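Home Issues Authors Submit Search
We use cookies to improve this site. Accept / Manage

3.2 Cable care on the Altby cell

Each arm carries thin black cables outside the shells, looped near the wrist. These are what wears. Santoro and Ghauri check the loops before every block, right side first, and re-tie any that could catch on the basket rim. 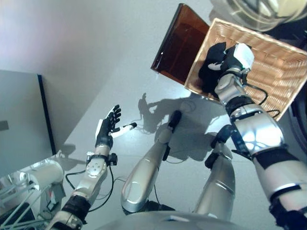
Slack is set with the elbow straight, then tested with a slow reach to the basket floor. Too short and the wrist module gets tugged, too long and teh loop drags. Over 1,179 reaches we changed 4 cables, all on the right arm.

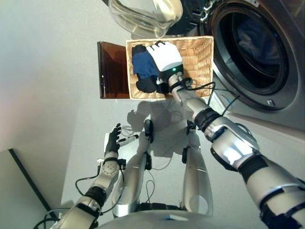 Fig. 3. Altby cell, right hand in the basket beside the washer.

Hand joints re-zeroed after lunch, no load. Screws on the wrist plates get a quick check at the same time, torque values in Apendix B.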